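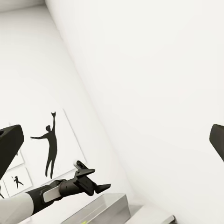
The Borton art lending collection reopens for borrowing on Monday, November 2, 2020, after being closed since the spring. Anyone with a Borton library card can take home one framed work for up to three months at no charge. The collection has 360 paintings, prints and photographs, nearly all of them by artists who live or have lived in the county. People who come in to choose a picture often ask how it will look at home, and it's a fair question. A large, smooth white wall with even light and almost no shadow will suit nearly anything you hang on it. A hallway with striped wallpaper and one lamp is a different matter, and several of the changes this season are meant to help with that.

Borrowing is by appointment for now. Slots are 20 minutes long and two households can be in the picture room at once. You can book by phone or at the front desk of the Fakhoury Building, where the collection moved in May. The entrance is on the parking lot side. If you still have a work from before the closure, you do not owe anything on it. Please bring it back when you come for your next one, or leave it at the desk during open hours. Do not put framed works in the book drop. We had two come back that way in the first week of the closure and one of them had to be reglazed.

The online catalog has been redone. Each entry now gives the outside size of the frame, the weight, and the color of the frame and mat. The old entries listed only the size of the image, so people measured a space over the couch and then found the frame was five inches too wide for it. You can sort by size, by medium and by artist. Sorting by color does not work well yet – a lot of the prints come up under gray whatever is in them – and we would leave it alone until it is fixed.

New this fall are the prints from the Prurkitz workshop. Prurkitz closed its press last year after a long run in the old creamery, and the collection was able to buy a group of woodcuts and etchings from its flat files for $2,612. The money came from the spring frame sale and a gift from Prestico, the framing supplier on the county road, which also cut the mats at cost. Most of the prints are small, with a few big woodcuts of the river and the grain elevators that need a wall to themselves. They are marked with a green dot on the back and in the catalog. For the first loan period they cannot be renewed, so that more people get a turn.

A few things about hanging. Works weighing under ten pounds come with a single hook and nail. Heavier works come with two hooks, and both should be used. Please keep everything out of bathrooms and away from stoves, heat vents and direct afternoon sun. Watercolors fade faster than you would think, and we have some from the 1970s that have lost most of their blues. If your walls are plaster, ask for the masonry hooks. Renters who can't put holes in the wall can borrow a tabletop easel, although there are only a few and they go quickly.

For people who are unsure about a piece, the desk now has paper templates in the six most common frame sizes. Take one home, tape it up and leave it for a day or two. Hold it lower than you think you should. Most pictures in most houses are hung too high, and the center of the work should be near eye level for someone standing.

Residents borrowed 878 works last year, which is the most since the collection started. Landscapes go out first, then anything with a dog in it. The abstract paintings spend more time on the racks, and we would like to see that change. To that end, borrowers who take one of the larger abstracts this season may keep it for four months instead of three.

We are also looking for new work. Artists in the county may submit up to three pieces, framed and ready to hang, and the collection pays a flat $100 for each print or photograph it accepts. Paintings are priced one by one. Forms are at the desk and on the catalog page. Please don't drop off work without a form attached to the back.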